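Wednesday, bench 2, Drinham room

Collection for the tray task, second block. Target for the day is 100 kept episodes, teleoperated, one operator at a time. Wrist stream plus the fixed overhead stream. Config is the same as the first block except the gripper speed limit, which went down one step after the jerky closes we saw in replay.

Started at 9:40. Homed the arm, ran the calibration check, passed on the first try. Clock offset between the two streams was 3 frames at startup. Restarted the Jivov logger and it came back at zero. This is the same fault as before and it still only shows up on a cold start. Workaround until it is fixed: start the logger, kill it, start it again, then check the offset before the first episode.

Task text for this block: "put the white block on the tray." Start pose of the block is drawn from the position list, with random yaw. Tray stays on the right. The carton is a distractor and is supposed to shift between episodes, including poses where it hangs over the rim. Operators were leaving it square to the tray in the first block, and the policy trained on that data treated the carton edge as a landmark. It reached for the same spot whenever the edge was in view.
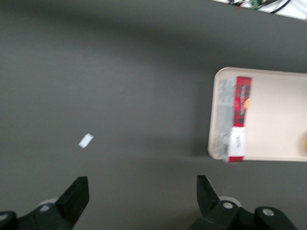
Approach rule, restated so we all do it the same way: open fully before moving in, come down with the fingers to either side of the short axis, close, lift, pause, then travel. No regrasp in the air. If the first close misses, back off to the open pose and try once more. Keep the episode and tag it "retry." Two misses and it gets discarded. We want the retries in the set, but the Turunen run had too many of them and the model learned to hesitate above the block.

Blur on the wrist stream is worse than I would like. Exposure is on auto and goes long on the dark table. Tried fixing it at a shorter value: less smear on travel, but the fingers go nearly black and lose their edges. Left it on auto for this block so the set stays consistent. Will collect 20 episodes at the short exposure separately and compare. Do not mix them into the main folder.

Stopped at 75 kept. Discards were mostly double misses at steep yaw, plus one where the operator released too early and the block bounced off the rim. I moved that one to the failures folder by hand, so the index in Lernatard will be off by one until it is rebuilt.

Replay check on a sample from the end of the session: joint traces clean, gripper signal clean, no dropped frames on the wrist stream. Overhead stream has a short gap in one episode. Marked it, did not delete.

Open items:

Rebuild the index before anyone pulls this block for training.
Finish the remaining episodes with the same speed limit. Do not change the config halfway.
Spread the start positions. The left half of the table is overrepresented in what we have.
Tape the tray corner positions. The tray creeps when the block is set down hard.
Write the logger restart into the startup sheet.

Arm parked, power off at 4:15. Data copied to the shared drive, checksums match.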